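The Cup Drawer
Why the humblest thing at the party keeps outliving the party

By Mpho Zwane
Jan 9, 2021

There is a drawer in my kitchen that will not close, and the reason is paper cups. I have never gone to a store meaning to buy paper cups for myself. They come home from other people's events, in sleeves with a few missing, and they settle in next to the birthday candles and the good scissors.

I own perfectly respectable glasses. My aunt gave me a set of them when I moved to Virnley, and they have stood on a high shelf ever since, waiting for a guest of sufficient rank. Meanwhile I drink my orange soda out of paper, at home, alone, like a man waiting to give blood.

I started asking other people about this and found I was in a crowd. My neighbor Enora keeps hers sorted by color, in shoeboxes, and can tell you which cousin's wedding produced the purple ones. She has 164 of them. I know this because she told me twice, the second time with some pride. She will not buy plain white. White, she says, is for dentists.

Color is where the paper cup gets above itself. At the party store you no longer choose between large and small. You choose between a gray that wants to be taken for stoneware and a yellow-green that can be seen from the parking lot. I brought home a sleeve of each, on the theory that serious guests would take the gray and the others would sort themselves out.

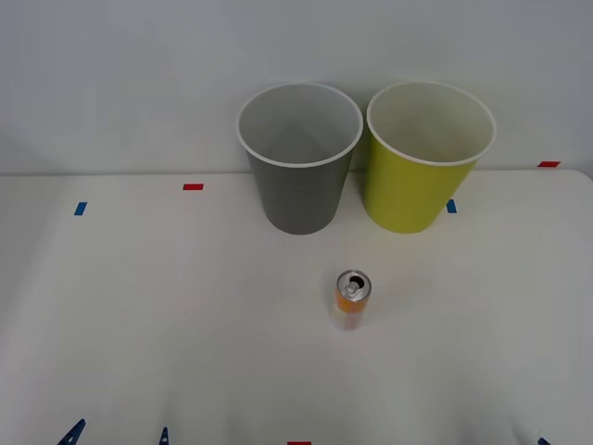

Gray for the grown-ups, chartreuse for everyone else, and one can to settle the matter.

The trouble with this system is that everyone wants the loud one. I had three people over before the holidays, distanced on the back porch with a blanket each, and the yellow-green sleeve went down at speed while the gray sat there looking tasteful. Even my brother-in-law, who owns a single tie and it is brown, reached past the gray.

Then comes the question of pouring. A can has an opening designed for one mouth, and sharing it between two cups calls for a fairness most families don't possess. My mother used to settle it with a rule: one child pours, the other picks. My sister poured like a chemist, crouching until her eyes were level with the rims. I poured like someone who would be picking next time. It took her years to notice that foam goes down, and I would rather she didn't read this.

The slim can has made all this worse. It looks generous because it is tall, and then you tip it into a cup and discover that you have been sold posture. Split one between two people and you have each had a sample. Enora's answer is to open a second can, but Enora buys by the case from Ratanaporn, the grocery on the corner, and can afford to live that way.

I asked her what she plans to do with the shoeboxes. She said she was saving them for something in February and would not say what. The box on top had 1731 written on the lid in marker, and when I asked what that meant she said it was an old shoe style number and I should stop looking for clues.

The nearest I have come to a cure was last winter, when I packed the whole drawer into a bag and took it down to the Lernoditz Hall, where they serve coffee after the choir practices. The woman at the urn thanked me kindly. Then she opened a cupboard to put them away, and it was full to the top — sleeve upon sleeve, every one of them with a few missing. We looked at it together for a while.

I went home with four more than I had brought. They were red, and she said they'd only go to waste.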